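Bemix 3 reworks two-arm planner and wrist-camera perception

Sondex has released version 3 of Bemix, its control and planning package for small tabletop robot cells. The release replaces the motion planner used for two arms sharing one work surface, adds a perception module that runs on wrist cameras, and changes the format in which recorded episodes are stored. Existing users will have to convert their recordings before they can replay them.

The largest change is in how the two arms are kept apart. Earlier versions divided the table into a left zone, a right zone and a shared strip between them. Only one arm could hold the shared strip at a time, and the other waited at its border until a lock was released. The method was safe and easy to debug, but it was slow for any task in which both grippers had work to do near the middle.

Version 3 drops the zones. Each arm now publishes its intended path as a series of short segments, each with a start time, an end time and a swept volume. A scheduler compares the segments from both arms and delays or re-routes only those that would overlap in space and time. If neither option works within the planning budget, the arm with the lower priority holds its last safe pose and asks for a new plan.

"The lock was a single line in the log, so everyone liked it," said Hạnh Khổng, who leads planning work at Sondex. "What people did not like was watching one arm stand still while the other one picked up a brick on the far side of the strip."

Priority is set per task in the configuration file and can be changed while the cell is running. By default, an arm that is holding a part outranks one that is not. Where both are holding parts, the arm with less of its path left to complete goes first.

The perception module, called Riedl, has been developed separately and was until now available only as an add-on. It takes a coarse estimate of a part's position from the fixed camera and refines it from the wrist view during the last stage of the approach. The fixed camera sees the whole table but loses parts behind the arms. The wrist camera has a much narrower view, and once the fingers close they hide the sides of whatever they are gripping.

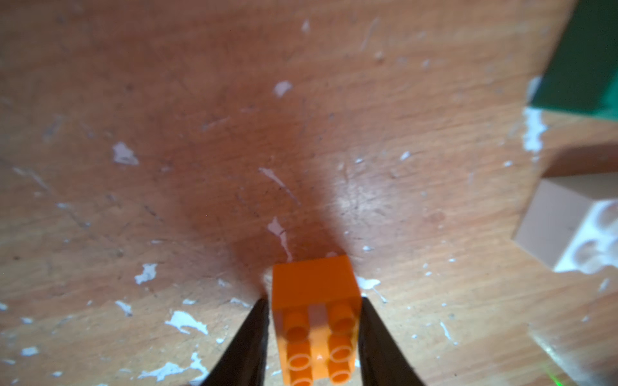
Riedl deals with this by fitting to the top surface of the part. For studded toy bricks, which Sondex uses for its own regression tests, the module looks for the round outlines of the studs and derives the brick's rotation from their spacing. Side faces are used as a second cue when they are visible and are ignored when they are not. The result is passed to the controller as a pose with a confidence value, and the operator sets the threshold below which the gripper backs off and tries again.

Two sources of error received particular attention. The first was glare. Highlights on glossy plastic move as the camera moves, and the previous module sometimes treated them as edges of the part. Version 3 compares successive wrist images and discards any feature that does not shift in the way the known motion of the arm predicts. The second was the background. Scratches and pale marks on a worn table can produce strong contours, and the old contour filter had to be tuned by hand for each surface. The new filter keeps a reference map of the bare table, recorded at set-up, and subtracts it before segmentation.

The reference map has to be recorded again if the fixed camera or the table is moved. The software checks alignment at start-up and refuses to enter automatic mode if the offset exceeds seven pixels. Several testers asked for a warning in place of a refusal, and the behaviour can be relaxed with a flag, although the release notes advise against it.

Test programme

The regression suite now contains 123 recorded tasks, all of them pick, place, stack or sort operations on small rigid parts. Of these, 34 require both grippers to work in the shared central area. Each build is first run against the recordings in simulation. Builds that pass are then run on a physical cell, with the parts set out by hand in a new arrangement.

Sondex has not published cycle times. Khổng said that the figures depended too heavily on the layout of the parts to be useful as a single number, and that the team preferred to report the number of forced holds. A forced hold is logged each time the scheduler fails to find a route and stops an arm. The count is written to the episode file together with the two segments that caused the conflict, so that the same situation can be loaded into the simulator later.

The planner still uses a simplified model of each arm. Links are represented as capsules and the gripper as a box. Cables are not modelled individually. They are covered by a margin added to the capsules near the wrist and elbow, and this margin is the most common reason for a path being rejected when the two grippers are close together. Users can reduce it for each joint. The set-up guide recommends moving the arm by hand through its full range first and measuring how far the cable loops stand out from the links.

Fixed items in the cell, such as uprights, rails and baskets, are entered as static obstacles. Version 3 accepts simple boxes and cylinders typed into a text file, as before, and can also import a mesh. Imported meshes are reduced to convex pieces at load time. Wire baskets and similar open structures are filled in by this process and should be treated as solid.
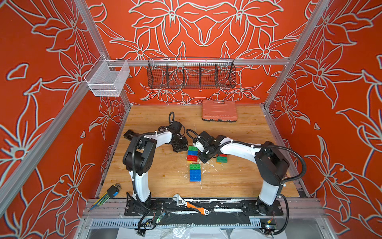

Recording and replay

Episode files have been rebuilt around a single clock. In earlier versions each camera and each arm wrote its own time stamps, and replay software had to line them up afterwards. Small differences built up over long sessions, with the result that a wrist image could be matched to a joint position from slightly earlier in the motion. All streams are now stamped by the host computer on arrival, and the measured delay of each device is stored in the file header.

A conversion tool called Plitura is included for older recordings. It estimates the offset between streams by comparing image motion with joint velocity and writes a new file in the current format. The original is left untouched. Where an arm was stationary for most of an episode there is little motion to compare, and Plitura marks the result as unverified - such files will replay, but they are left out of regression runs unless the user includes them by name.

Amos Sorensen, who tested the release before publication, said conversion had been the slowest part of his upgrade. "The planner was running by lunchtime. The old recordings took until October," he said. "Most of that was deciding which ones were worth keeping."

Sorensen also reported a fault in which the gripper opened slightly when control passed from the planner to manual operation. It was traced to a default value being sent before the first manual command had been read. In version 3 the last commanded finger position is held until a manual command arrives, and the handover is recorded as an event in the episode file.

The replay viewer has been given a step mode. It shows the fixed view, both wrist views and the active path segments side by side, and moves forward one control tick at a time. Labels can be added to any tick and are saved in a separate file, which allows several people to annotate the same episode without overwriting each other's work.
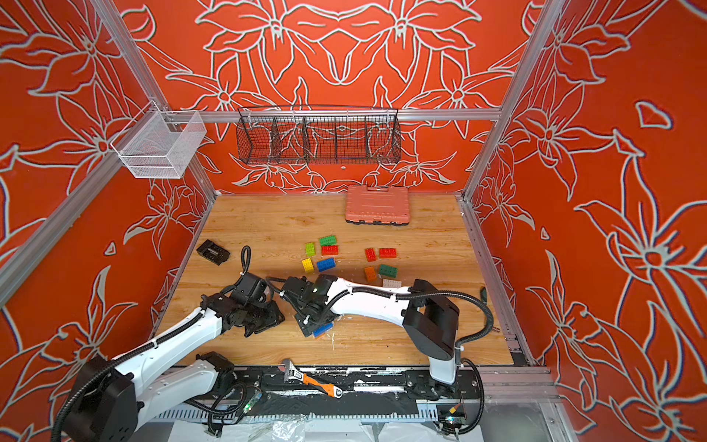
Two-arm cell with toy bricks,
seen by a fixed camera

Khổng answered further technical questions in writing. On stacked parts, she said that Riedl treated each visible top surface as a separate candidate and made no attempt to infer what was underneath. If a gripper closes on the upper part and the lower one comes up with it, the module will notice only when the fixed camera next has a clear view. A check based on motor current is being tested, but it does not yet separate light parts reliably.

On closely packed parts, she said the grasp planner rejected any approach in which a finger would come down on a neighbouring part. It then looks for a part nearer the edge of the group and works inwards. A push action, in which a closed gripper is used to open a gap, is present in the code but switched off by default. It can be enabled in the task file and has its own speed limit.

On other arms, she said the scheduler was independent of the hardware and needed only a kinematic description and a position interface. The limit of two arms per scheduler remains. A three-arm configuration will load, but the third arm is treated as a moving obstacle and is given no priority of its own.

Version 3 is available to existing licence holders through the usual update channel. The previous version will receive fixes for faults that affect safe stopping, but no new features. Configuration files from the previous version are read without changes, except that zone definitions are ignored and a notice is written to the log.

Known problems listed in the release notes include a slow memory leak in the replay viewer when label files are reloaded repeatedly, and incorrect colours in exported wrist video on some graphics drivers. Neither affects control of the arms. A fix for the first is planned for the next minor update.

We use cookies to remember your settings and to measure how this site is used. Accept all | Reject optional cookies | Manage preferences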